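Gromano hose sleeve, pack of 2

Fits the outside hose and cable loop at the wrist of a picking arm. Gilar rates it for 2,000 hours. We'd treat that as a hope – ours had worn through well before then, on a cell that does nothing but bin work.
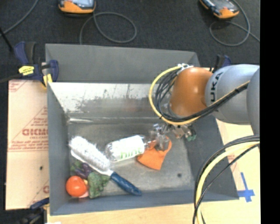 Leave slack at the wrist and check it with the arm at full reach, low in the bin. Tape is no substitute for the clip. Change interval: 24 weeks, says Gilar. We say 17.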